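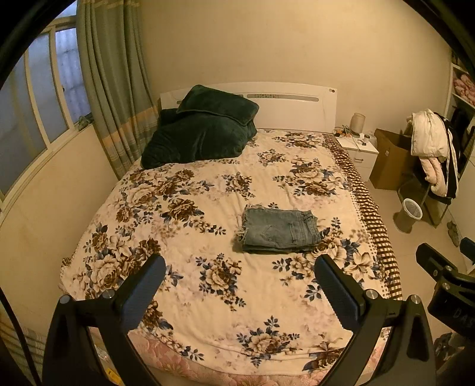 Unit 3 handout: Appraising a hand-held gripper kit

Last updated: 20th June
Reading time: 3 minutes

Purpose of the unit

By the end of this unit you should be able to read a supplier's offer for a hand-held gripper kit, say what is in it, and write a one-page recommendation to a buyer. We use one kit throughout, the Dawber from Roltard. The buyer in the exercise is Grilen, a small firm that wants to teach a robot arm to handle clothes and bedding in ordinary homes.

Last year's students worked from the January price list. It has been withdrawn, so please don't quote from it.

1. What is on offer

Roltard sells the Dawber in two ways. The first is outright purchase. The second is a service called Plenton, where the supplier sends out trained operators with the kit and delivers checked recordings. The terms we will use are:

Purchase: 600 pounds per kit, spare pads included.
Plenton service: 58 pounds per hour of accepted recording.
Minimum order for the service: 123 hours.

Work out the minimum spend on Plenton before the seminar and compare it with the cost of buying. Remember that purchase leaves Grilen to find its own operators and its own rooms. Wages are not in the price list, and an appraisal that leaves them out will lose marks.

2. Why the task matters

A kit should be judged on the task the buyer has in mind. Grilen's first task is folded clothing on a made bed. Jeans are a fair test. The cloth is heavy, the waistband is much thicker than the leg, and a folded pair has several layers that can slide over each other when only the top one is pinched. A soft blanket is harder again, as it has no clear edge to take hold of.

The surface underneath counts too. A quilt gives way when the fingers press down, so the operator can push further than intended and pick up bedding along with the garment. Patterned bedding makes a useful test of the recordings, and pale denim on a busy flowered print is a reasonable example.
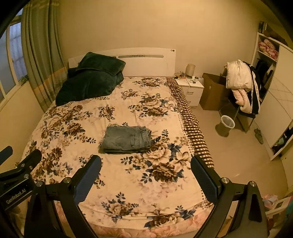

Opening width should be looked at with the same care. A supplier will normally quote the widest opening, measured between the pads with nothing in them. For folded denim the more useful figure is the thickness the pads can close on while staying nearly flat against the cloth. Ask for both. If the supplier can only give the first, say so in your report.

3. Points to cover in your appraisal

Pads. Are they textured, how are they fixed, and can the user change them without sending the kit back?

View. Can both fingertips be seen through the whole movement, from wide open to closed? A wide view takes in more of the room but bends straight lines towards the corners. Ask whether correction is included.

Weight in the hand. An operator may repeat one fold for an hour. Ask for the weight with everything fitted.

Rooms. Homes contain private things. Shelves, bedside tables and chairs with coats on them will all be recorded. Check who clears the room, who gives consent, and how long the supplier keeps the files.

Acceptance. Under Plenton the buyer pays for accepted hours only. Find out who decides, and what happens to the rest.

4. Written work

One page, addressed to Grilen. State which option you recommend and what would change your mind. Put the sums in a short table at the foot of the page. Do not copy the supplier's wording.

Comments

Is the minimum order per year or per contract? The sheet doesn't say.

Per contract. I will add it to the next version.

Could we have a worked answer for the wages part? I got stuck on whether to count travel between houses.

The section on pads was helpful. We use a different kit at work and had the same trouble with thick waistbands.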